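The second bench at Trindden's open day drew the smaller crowd, which suited Hanne Mogensen. She runs the gripper work there and prefers questions about finger geometry to questions about jobs.

Her team's current hand is called Opoku. It is yellow, it opens wide, and the sides of its fingers are broken up by rectangular openings. Mogensen said the openings save mass at the end of the arm, where every gram costs settling time. A small camera rides at the wrist and feeds the same view to the controller and to a monitor beside the bench. 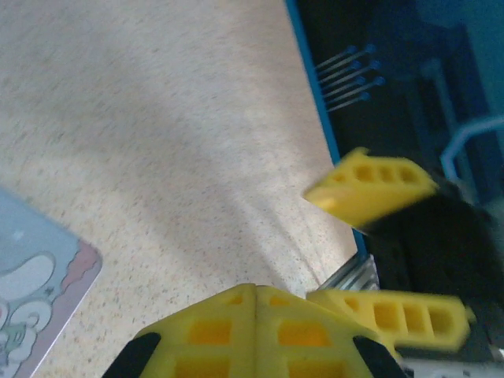
Photo: Trindden / wrist camera

At close range the tabletop matters more than visitors expect. The speckled surface gives the vision software plenty of texture, but overhead light washes part of it out, and a fast move smears the flecks into streaks. Kwadwo Issahaku, who wrote the tracking code, discards blurred views and waits for the arm to slow down. The delay is two control cycles - acceptable for flat goods, he said, and too long for a conveyor.

Flat goods are the hard case for the fingers. A printed card lying on a table offers almost no edge to grip. In the scheduled demonstration the hand made five attempts at a card and lifted four. On the miss, one fingertip rode over the border and pushed the card sideways.

Mogensen logged it and reset the arm. A revised fingertip is due for testing in November.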